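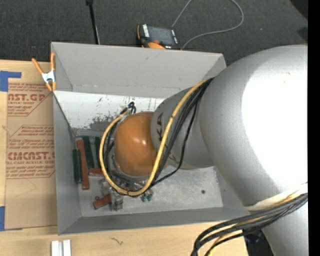
According to Dorel, the depth threshold is the setting people change first and regret soonest, so please leave it alone until you have one complete run saved to compare against. With that said, let's get your bin-picking trials going!

Section 3. Recording a baseline run

The Kullen method compares grasps chosen from a single view with grasps chosen after a second look, and all of it rests on a good baseline, so take your time here.

1. Check that the bin is clamped at the rim and that the cables have enough slack for the wrist to turn both ways.
2. Put your parts in the bin. A mix of long blocks and small metal pieces is fine, and a heap against one wall is welcome (those are the picks we learn the most from).
3. On the pendant, choose the slow speed, then start the Jelteck planner in single-view mode.
4. Let the arm try each grasp up to 3 times before the planner moves on to another part.
5. Save the log, refill the bin, and repeat in two-view mode.

Note: A pick counts as a success when the part is held above the rim for 2 seconds. Please score dropped parts as failures, even the heartbreaking ones.

Caution: Stop the arm before reaching into the bin for any reason, including a part that has rolled into a corner.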